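가정용 로봇, 나사 분류나 그릇 정리 정도는 이제 되나요?

작성자: 납땜연기
화요일 오후 9시 12분

집 한쪽에서 소형 조립 부업을 합니다. 하루 일 중 제일 시간을 먹는 게 조립이 아니라 부품을 그릇에 나눠 담는 일입니다. 나사, 와셔, 스프링. 끝나면 그릇을 포개서 치우고 식탁보를 텁니다. 이걸 기계에 넘길 수 있는 단계인지 의견 구합니다. Neagu 쪽 탁상형 팔 견적은 받아 봤고 1,450만 원이었습니다.

댓글

토크렌치
분류만이면 로봇 팔 말고 진동 피더를 쓰세요. 품종이 고정이면 비교가 안 됩니다. 팔은 품종이 자주 바뀔 때나 검토하는 물건입니다.

납땜연기
품종이 매주 바뀝니다. 피더는 트랙을 새로 깎아야 해서 제외했습니다.

Drarkness
작은 나사 집기 자체는 됩니다. 저희 작업장에서 평행 그리퍼로 138회 시도해서 136회 집었습니다. 실패 두 번은 모두 나사가 그릇 벽에 붙어 누워 있던 경우입니다. 조건은 무광 단색 바닥, 조명 고정, 나사 간격 확보.

회색지대
그 조건이 문제입니다. 가정집 식탁에 무광 단색 바닥이 어디 있습니까. 꽃무늬 식탁보 위에서 깊이 추정 돌려 보면 무늬 경계를 물체로 잡는 일이 흔합니다. 성공률은 환경을 같이 적어야 의미가 있습니다.

Drarkness
환경은 위에 적었습니다. 그리고 나사는 그릇 안에 있으니 그릇 안쪽만 관심 영역으로 자르면 식탁보 무늬는 영향이 적습니다. 흰 그릇이면 대비도 나옵니다.

회색지대
그릇 위치를 먼저 찾아야 자르죠. 사람이 그릇을 밀어 놓으면 처음부터 다시입니다.

Nnamdi Obi
두 분 얘기가 서로 다른 공정입니다. 집기, 옮기기, 놓기를 나눠서 봐야 합니다. 나사를 그릇 위로 가져가서 놓는 건 위치 오차 허용이 커서 쉬운 편입니다. 그릇 지름이 곧 공차니까요. 반대로 나사를 구멍에 맞춰 세우는 건 아직 지그 없이는 권하지 않습니다. 포갠 그릇을 한 장씩 떼는 것도 어렵습니다. 얇은 테두리 사이로 손가락 끝이 들어가야 하고, 두 장이 같이 딸려 오면 카메라만으로는 구분이 잘 안 됩니다.

토크렌치
그릇 분리는 동의합니다. 힘 센서 달고 무게로 판정하는 게 낫습니다. 그런데 그릇 포개는 데 그 돈을 쓰는 건 이해가 안 갑니다. 손으로 7초면 끝나는 일입니다.

납땜연기
포개는 건 제가 해도 됩니다. 핵심은 분류입니다. 속도는 어느 정도 나옵니까?

Drarkness
한 개당 7초로 잡으세요. 숙련자 손보다 확실히 느립니다. 대신 밤에 돌릴 수 있습니다.

회색지대
밤에 돌리려면 멈췄을 때 복구도 혼자 해야 합니다. 나사 하나 바닥에 떨어지면 개수가 틀어지고, 그걸 아침에 사람이 다시 셉니다. 저는 지난 5월에 그 문제로 접었습니다.

Drarkness
그릇 밑에 저울을 두면 됩니다. 접을 사유까지는 아니라고 봅니다.

회색지대
나사 한 개 무게를 분해할 저울이 그릇 수만큼 필요합니다. 견적에 넣고 다시 말씀하시죠.

Brarkuvik
손가락 패드 얘기가 빠졌는데, 작은 나사는 패드 재질이 절반입니다. 딱딱하면 튕기고, 너무 무르면 나사가 기울어진 채 물립니다. 구매 전에 본인 나사로 시험해 달라고 하세요. 안 해 주는 업체면 거르시고요.

납땜연기
의견 감사합니다. Neagu에 제 나사를 보내서 시험 요청하겠습니다. 저울 건은 따로 알아보고, 결과 나오면 이 글에 이어서 올리겠습니다. 작업 사진 첨부합니다.

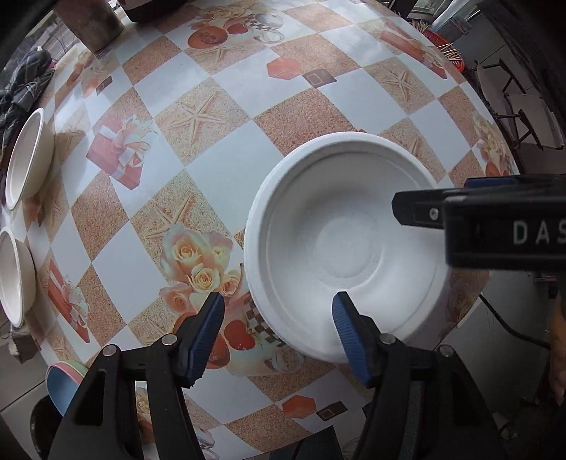
첨부: 식탁 위 흰 그릇과 은색 나사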